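Notebook, November – finish trials, butcher-block tops

Coat 3 went on the Ornon panels at 240 grit. Same procedure as coats 1 and 2: wipe on, wait, wipe off along the strips, stand on edge to cure. Consumption was lower than for coat 2, as expected on sealed stock. The Mandley panels are one coat behind and stay there until the end grain stops drinking.

Panel 1633 has a raised seam between two of the dark strips. I can feel it with a fingernail but the straightedge shows nothing. Marked on the underside in pencil. Do not sand it flat yet. If it is glue creep it will come back, and we need to see it come back.

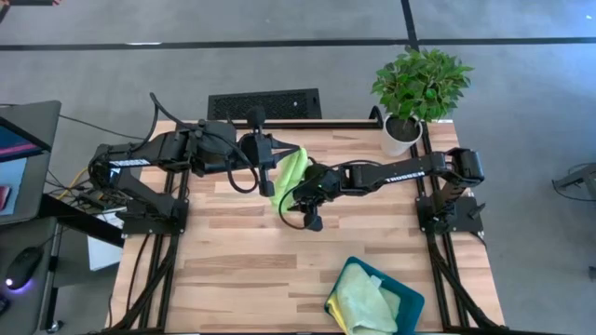
Butcher-block top, mixed pale, tan and darker brown strips. Green cloth at upper center.

Humidity in the shop has been drifting since the heating came on. The Rahimi meter and the wall gauge disagree, and the wall gauge is the one I trust less. Readings go in the log from the Rahimi only, taken at 8:00 before the doors open. Earlier entries from the wall gauge are struck through, not erased.

Water ring test on the Ornon offcuts: glass left standing overnight, faint ring at coat 1, none at coat 2. Coffee still marks both. Vinegar not tried. 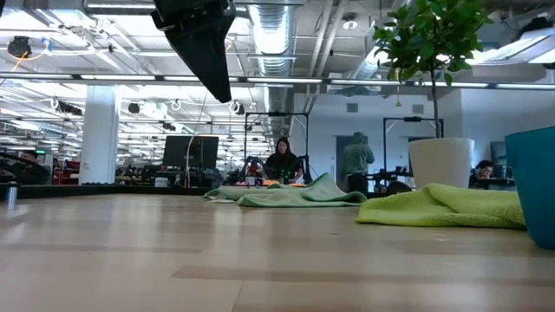 Dust nibs remain the main defect. They come up after the second coat and are worst near the extractor outlet, so the rack moves to the opposite wall before coat 4. A gray pad takes them off without cutting through, provided the film has had a full day. Tried it early on one Mandley offcut and it balled up – scraped, back to bare wood.

The Zimthorpe hardener arrived with a dented lid. Seal intact, contents pour clean. Decanted into the small jars and dated.

To do: coat 4 on Ornon, reweigh Mandley end grain samples, order pads, check the seam on 1633 again once the humidity settles.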